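Pirnov User Forum
Board: Demonstration and Teaching
Topic: Hand-held demonstration or remote control for separating nested cups

mudo_bench wrote:

Our department has been asked to recommend a single method of demonstration for the cup dispensing task before the end of August. The task is easily stated. The operator takes one plastic cup from a nested stack and places it upright at a marked position on the table. At present we hold 86 demonstrations recorded with the hand-held gripper and 30 recorded by remote control of the arm from the Grellard console.

The two sets disagree in a manner we did not expect. Operators using the hand-held tool approach the stack from the side, close on the uppermost rim and lift with a slight turn of the wrist. Operators at the console approach from directly above and are considerably slower. I should be grateful for the views of other groups before we commit staff time to one or the other.

Reply from dabbas_lab2:

We faced the same decision last year and settled on the hand-held tool. An operator who has the gripper in the hand will correct the angle of approach without being asked to do so, and those small corrections are what we wish the policy to learn. At the console, our staff tended to stop, consider, and move again. The policy trained on those recordings stopped and considered as well.

I would recommend that you discard the 30 console recordings, or at the least keep them out of the first training run.

Reply from gantry_office:

I must disagree with the recommendation to discard. Recordings made at the console contain only motions that the arm is able to perform. Recordings made by hand carry no such assurance. In our own set of 3093 hand-held demonstrations, drawn from several tasks, a troublesome share called for wrist positions beyond the limit of the arm, and these had to be removed one by one. A turn of the wrist that is comfortable for a person standing at a table may be unavailable to the machine.

May I ask how the stack is presented to the operator, and how wide the fingers are opened before the approach?

Reply from mudo_bench:

The questions are fair ones. The start position is given below.
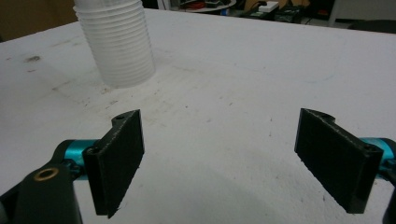 Our written procedure sets the start position before any motion is recorded, and it is the same for every operator. The fingers are to be open and clear of the cups, with the stack standing ahead of the tool. In this instance the stack is to the left, so the operator must travel across as well as forward. The cups are translucent white on a white tabletop, and the ridges formed by the rims are the most useful visual cue available. The top of the stack is out of view from this position, which may account for part of the difference between the two methods. A person holding the tool can look past it at the uppermost cup. An operator at the console has only the view from the gripper.

I accept the point concerning wrist limits. We have not yet checked our 86 recordings against the arm.

Reply from dabbas_lab2:

The remark about the view deserves attention. If the uppermost rim is not visible at the start, the policy has no means of knowing how high to rise, whereas your operator does. We would require the operator to raise the tool until the top of the stack is in view, and to pause there briefly before approaching. A shorter stack would serve the same purpose, although it would narrow the range of heights covered by the data.

I maintain my opinion of the console recordings.

Reply from gantry_office:

On the raised start I am in agreement. On the shorter stack I am not. Cup height will vary in service, and the data ought to vary with it.

Before any further recording takes place, I suggest that the existing hand-held set be replayed on the arm with no cups on the table. Any demonstration that the arm cannot follow should be marked and set aside. It is tedious work, but it can be completed without the operators.

Reply from quiet_axis:

May I add a practical note on separation. Our cups came away in pairs far more often than singly until we asked operators to grip the rim lightly and to turn before lifting. The instruction was simple to follow by hand. It proved very difficult at the console, where the operator has no sense of how firmly the fingers are closed.

Reply from mudo_bench:

I am obliged to all who have replied. We shall replay the hand-held set as proposed and amend the procedure to include the raised start. The console recordings will be retained but held separately until the replay is complete. I will post the number of rejected demonstrations in this topic.

Reply from gantry_office:

Please also state which joint reached its limit in each case. In our set it was nearly always the last one.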